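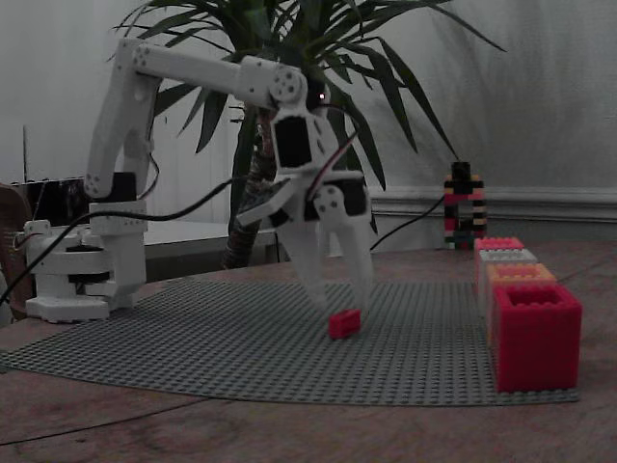 How many demonstrations does a low-cost arm need to learn to pick up one small brick?
In our setting 300 demonstrations were enough to train a usable policy, and adding more up to 474 mainly helped with bricks placed far from the base.

4.2 Task and data

The task, which we call Drileo, uses a single red brick on a studded grey baseplate and four open-topped boxes standing in a row to the right. The policy must grasp the brick and release it over the box named in the instruction. Boxes stay in the same order across all episodes, and only the start position and yaw of the brick vary. Demonstrations were recorded at the Ikthorpe site by two operators, following the protocol of Kodikara (Section 3.1). Episodes in which the operator needed more than 13 seconds to reach the brick were removed before training. 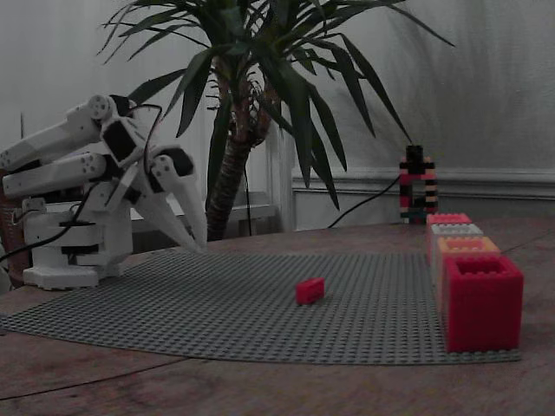
Page last modified: September, J. Kodikara

Figure 3. Arm, baseplate and box row in the Drileo task. The brick lies ahead of the open gripper.

4.3 Effect of the close view

We trained two versions of the Zindska policy, one with the scene view only and one with an added view of the fingertips. Both predict chunks of eight actions. The scene view gives the position of the brick on the plate well enough for the approach, but its resolution is too low to show how the brick is turned between the fingers.

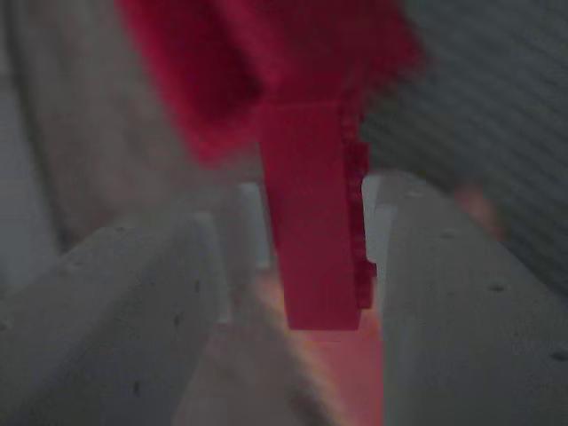
The gap between the two versions was largest in the last part of the grasp. Without the close view, the policy often shut the gripper early and pushed the brick along the studs. With it, most remaining errors were grasps on a corner, after which the brick turned while being carried. The Gunn baseline showed both faults and gained little from the second view.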